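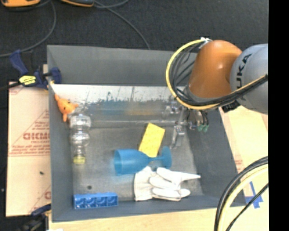
Bin pick practice: sponge, goblet, glove and friends

Filed under: Student Projects > Arms & Grippers

bindwood_bec
Our club's got 10 minutes per run at the Vimcombe round and I reckon we go for the sponge first. The goblet stem's lying across its bottom end anyway (sort of), and it's squishy, so easy points!

horadano77
Nah, glove first. Ours dropped it 7 times in August, so I'd want the full clock for it.

bindwood_bec
Yeah but if you muck up the glove you've shoved the goblet too. Clear bottle worries me more, our depth readings go feral on it.

tram_stop_2
Bottle's fine if you come at the cap, it's the only bit that's tinted. Glove last for mine.

Last updated: 4 November 2021
Contact the mods | Back to top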